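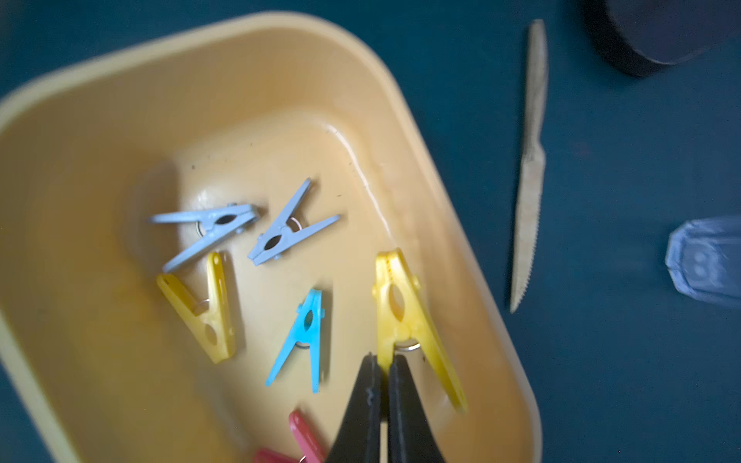 Wrist cam, clothespin task, gripper just under the big yellow one.

pegleg_pat
OK so I'm looking for opinions before I sink another month into this. I've been recording demos for a sorting policy on my little two-finger arm. The task is simple on paper: take a clothespin out of the yellow tub, set it down on the mat, go back for the next. I drive the arm by hand with a leader arm and log the wrist camera plus joint positions. I'm at 338 episodes as of last night.

The trained policy is great at getting over the tub and great at going down. Then it closes on one leg of the pin, or on the hinge, or on air right beside the pin, and carries its nothing over to the mat very proudly. Loss curve looks lovely, of course.

My gut says more data. I had a number in my head, 1,560 episodes, because that's what fits on the drive I set aside for it (very scientific, I know). My buddy at work says I'm nuts and should fix what I have first. Who's right?

dovora_dan
Your buddy. I did the "just record more" thing all last September and what I got was a bigger pile of the same mistakes.

Question for you, when you go for a pin do you always go for the same part of it? In your picture you're coming up under the hinge area on the yellow one. Is that your habit, or was it just this time? If some of your demos grab at the hinge and others grab at the jaws and others pinch one arm, the policy splits the difference, and the difference is air.

pegleg_pat
Oof. No, I go for whatever looks easy. The pins land every which way, so sometimes it's the jaws and sometimes it's a leg. I figured variety was good?

dovora_dan
Variety in where the pins are, yes! Variety in what you do about it, much less so. Pick a rule and stick to it. Mine was "across the hinge unless the hinge is against a wall, then the jaws." Wrote it on tape and stuck it on the leader arm.

ikratochvil
I'm going to disagree with Dan a bit. I ran the Cuadros bench for a good while, and we tried the strict rule version and the messy version side by side. The strict one was better early. Later on, the messy one caught up, and it handled pins that were leaning on each other, where the strict one just froze up over them. If your model can represent more than one way to do a thing (ours could, it was a diffusion policy) then I wouldn't iron all of that out of your data.

What are you training, Pat?

pegleg_pat
Plain behavior cloning with a smallish conv net. Nothing fancy, it has to run on my old desktop.

ikratochvil
Ah. Then do what Dan says, at least for now. Plain regression really will average your two grasps together. But I stand by the rest of it!

dovora_dan
I'll take the win, even with the asterisk.

arkell_shed
Coming at it from another side: which pin? You've got two lavender ones up in the corner, two yellows of different sizes, a cyan, and a pink one right down at the bottom edge of the view next to the fingers. Does the policy know which one it's supposed to want? If you're picking your target in your head and it isn't in the input anywhere, then half your data says go left and half says go right, from the same looking tub.

Also, yellow pins in a yellow tub. You're a brave person.

pegleg_pat
Ha, the tub was what I had. And no, there's no target in the input. I pick whichever one I feel like. I'm starting to see a theme here.

arkell_shed
So either feed it a color (a one-hot is plenty) or pick in a fixed order. I do nearest to the gripper first. It costs nothing and you don't have to change the model.

And I'd keep the yellow tub, but get a second one in some other color and swap it in now and then. I trained on one bin for weeks and the thing fell apart the first time I moved to a gray one.

kcrichton
Kenneth here, I mostly lurk. Can I ask about the other stuff on the mat? I see a beige knife with a serrated edge next to the tub, something round and black up in the corner, and a pale blue thing at the right edge. Are those in every episode? If the knife sits in the same place every time, your net may well be using it as a landmark for where the tub is. I had one that steered by a coffee ring. Wiped the bench, and it couldn't find anything.

ikratochvil
Seconding Kenneth on this. Move the clutter or remove the clutter, but don't leave it parked.

pegleg_pat
It moves when I bump it, does that count? Fair point though. I'll shuffle it between episodes.

dovora_dan
I'd clear the mat completely until it can do one pin. Add mess later.

kcrichton
See, I'd go the other way. Mess from day one, you never have to retrain your eyes. We can agree to differ on that.

prudcombe_lee
The blur on the right side bugs me more than any of this. Pins are decent but the blue thing is smeared. How fast are you driving the arm? I slowed way down over the bin and my grasps got better with no other change. Lock the exposure too, if your camera lets you.

pegleg_pat
Faster than I should, probably. I get bored around episode twenty of any evening and start whipping it around.

OK, plan. One grasp rule on tape, nearest pin first, shuffle the clutter (sorry Dan), slow down. I went through the old episodes over lunch and 99 of them already follow the hinge rule, so those stay and the rest go in a folder I won't look at. I'll record until I have 638 good ones and train again from scratch.

ikratochvil
Don't delete that folder! When you get a better desktop you may want it.

dovora_dan
Train at 200 first. If it's still grabbing air at that point you'll want to know before you record the other four hundred and change.

pegleg_pat
Yeah OK, 200 first. Taping the rule on now.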